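Search this site Go

Notes on the blanket set

31 January 2026

The blanket set stands at 462 accepted demonstrations. I closed it last night and started the cleanup this morning, so this post is mostly bookkeeping.

The task definition has changed twice since September. The first version said "fold the blanket" and left the rest to the person holding the gripper. Isamu Furukawa and I read it differently. He grasped at the corner, I grasped along the hem, and the policy trained on both of us split the difference and closed its fingers on air. The current version names a start corner, a fold direction and an end state. An episode that breaks any of the three is dropped, even if the blanket ends up neatly folded.

Other changes:

Episode length is capped at 70 seconds. Longer ones were nearly all recoveries from a missed grasp. They now go into a separate folder, which I may use later.

Gripper width is logged with every sample. Plullex, our sync script, used to fill gaps by repeating the last value. It now marks them as missing, and the loader skips them.

Masaru Sugiyama reviews each batch of 16 before the next one starts. This is slow. It did catch a clock offset between the left and right streams that I had missed for two days.
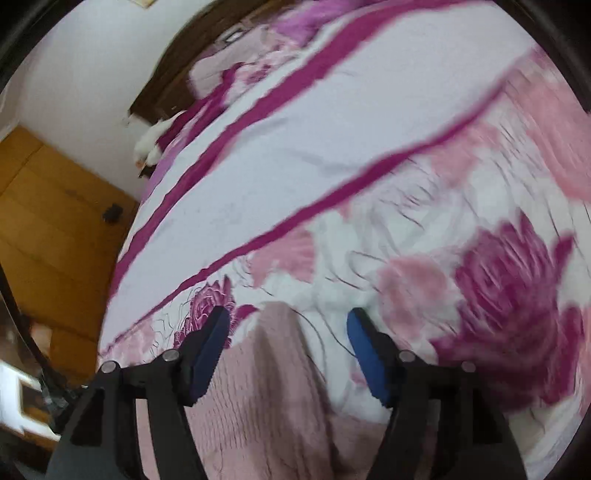
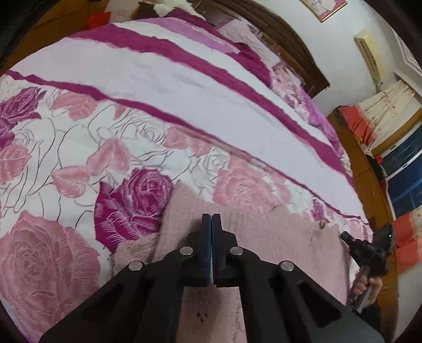
Grasp point labels are the weak part of the set. The labeling tool suggests a point from color and local texture, and I correct it by hand. It does well on plain sheets. It does badly with a pink blanket on a cover printed with pink and magenta roses, where the suggested point often lands on a petal. I tried raising the weight on texture, and the outline strokes in the print then scored higher than the blanket edge. For these episodes I have turned suggestions off and place every point myself.

Next is a retrain on the cleaned set, with the printed covers held out in one run and included in the other. If the gap is small I will leave the labels as they are. Otherwise I will ask Isamu to record more on patterned bedding, up to 70 episodes, before we move on to towels.

This site uses cookies to remember your settings. Accept

Contact | Copyright 2026 Plondholm Notes | Back to top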